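How a dish rack ended up in a robotics paper

The Skedach group works at the end of a long hallway in Plilholm, and I got lost twice on the way there. When I finally knocked, the researcher I'd come to see was eating crackers over a keyboard and waved me in with her elbow. I liked her right away!

I wanted to hear about the wrist-view result, the one people kept bringing up at the Cavalcanti workshop. The short version goes like this: you train a two-armed robot on recordings of people steering it through a chore, and then you ask how much of what it learned came from the big overhead view and how much from the little cameras down by the grippers. Everyone I'd talked to had a guess. She had 2,901 recordings.

"We thought the head camera would carry it," she told me. "You see the whole table from up there. But when we took away the wrist views, the arms got to the rack and then sort of dithered."

A wrist view is a strange thing to look at if you're used to normal pictures (I had to tilt my head). You get a lot of rack and a lot of wall.

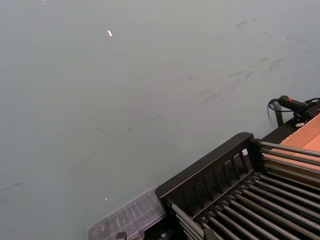
A reader of my last column wrote in to say that wrist cameras are a crutch, and that a decent policy should manage the final inch from overhead video and joint angles alone. I read that out loud to her and she laughed, put down the crackers and said it was a fair poke. Her group tried exactly that. With the head view alone, the robot finished 81 percent as many runs as it did with every camera on, and most of the lost runs went wrong right at the point of contact.

So why does the close view help? She thinks it's partly the rods. From a few inches away the gaps between them are big and dark and easy to line up with, and the angle changes fast when the arm moves even a little. From the head, the same rods are thin lines.

"I can stare at these all day," she said, pulling up another one on the monitor. "My family thinks it's a screensaver."

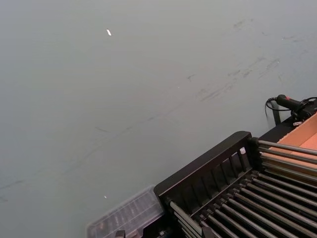 Close view of the rack, with its slatted end panel and rods.

I asked if you really need thousands of recordings for this. Around 1,000 gets you most of the way, she said, as long as the setups vary. Her group's sorting tool, Zudeck, picks out recordings that look too much alike, and throwing those out didn't hurt the results at all. That surprised me more than the camera business did, and I told her so.

Then she brought up the head view for comparison, and I finally understood the layout: rack in the middle, cardboard tray beside it, glue gun in the back corner, two rolls of tape toward the front.
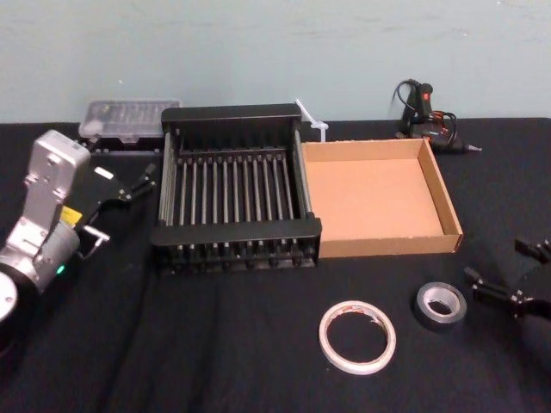

What the group wants to try next

Softer things, mostly. Towels, bags, anything that changes shape when you grab it. She isn't sure the wrist views will help as much there, and she'd like to find out before anyone builds on the dish rack numbers. I asked when I could come back and see it. "Bring crackers," she said, and went off to look for a cable.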